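Open day at the Fisus place, March

Back late, feet sore, and I have a cloth bag with their name on it that I didn't ask for. I'm writing this before bed or I shall start remembering it as better than it was.

I nearly didn't go. The invitation came through work, and it was the sort that says "see the future of handling" in large letters and then gives you the parking instructions in small ones. But we've been talking about getting an arm in for the packing end for so long that somebody had to go and look at one, and I was the one who had complained most about the idea. So off I went to Lilelitz on the early train, with a sandwich.

The building is out past the retail park. Very clean, very warm, and full of people in lanyards. They said more than 600 had signed up. I'd be surprised if half of those came, but the coffee queue was long enough. We were sorted into groups by coloured sticker and I was in green, which meant the talk first, then the hall, then the simulation room, then lunch. Blue had lunch before the talk. I envied blue.

The talk was as expected. A film with music, an arm picking up an egg, an arm putting the egg down again. I have seen that egg, or its cousin, at every one of these things I've been to. Eggs are all the same shape, near enough, and we don't pack eggs. We pack whatever comes down the line, including the returns, which arrive in bags with the tape still stuck to everything. I put my hand up and asked about bags. The answer was that bags are "on the roadmap". I wrote that down and underlined it.

The hall was better. They had three arms going behind a clear screen, moving parts from one tray to another, and I'll admit it was pleasant to watch for a while, like watching somebody else do the ironing. One of them missed. It closed on nothing, went across to the second tray very smoothly, opened, and came back for the next one as if all was well. A girl of six or so standing in front of me laughed out loud, and the woman giving the commentary didn't mention it. I asked her afterwards how often that happens and she said it depends on the part. I asked which part is the bad one. She said she'd have to get back to me, and took my card.

Then up the stairs to the simulation room, where green was late and yellow was still in our seats. This is where they train the thing before it's let near anything real. They call the software Quintana. You sit on a stool in front of a large screen and the hand moves about in a made-up building, with made-up things for it to move over, and it can get it wrong all night long without breaking anything or upsetting anyone. I do see the sense in that. If I could have practised my first month on the job in a building that didn't exist I'd have been glad of it.

What I couldn't get a straight answer on was how much of it carries across. Their building has a nice tiled floor without a mark on it. Ours has the dip by the loading door, and the strip light that flickers, and cardboard dust on everything by four in the afternoon. I asked if they ever put dust in. The young man at the keyboard said they can change the lighting and the colours of things from one run to the next, so that it doesn't get used to one look. Fair enough, a proper answer, the first of the day. But he didn't say yes to the dust.

They'd put some of the views from the training runs in the handout, and I've stuck one in here to remember the room by.
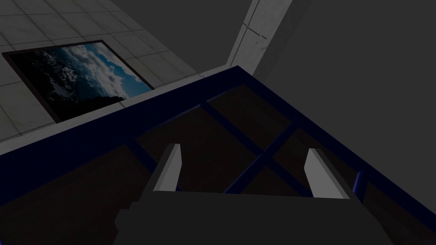

The simulated gripper over the blue-framed box, fingers open. Sky picture on the tiles behind.

I looked at that one again on the train, and the odd thing is how calm it is. A grey hand and some clouds. No shouting, no radio, no lorry waiting. I'd like to work there myself.

Lunch was wraps. I sat with two men from Grarance who had come to be persuaded and were getting less so by the mouthful. They had one of these arms on trial last year from a different maker and it spent 4 months in the crate while people argued about the floor bolts. One of them said the arm was fine and it was everything round the arm that cost the money. I've put that in my notes too, as I think it's what I'll tell them at work, along with the bags.

Was it a waste of a day? Not quite. I went in thinking it was all egg, and I'd now say it's mostly egg. The young man with the keyboard knew his job and I'd go back and talk to him for an hour if they'd let me bring one of our own returns sacks and tip it out on his desk. I might write and ask.

Missed the fast train home by a minute. Must find out whether I can claim for the taxi.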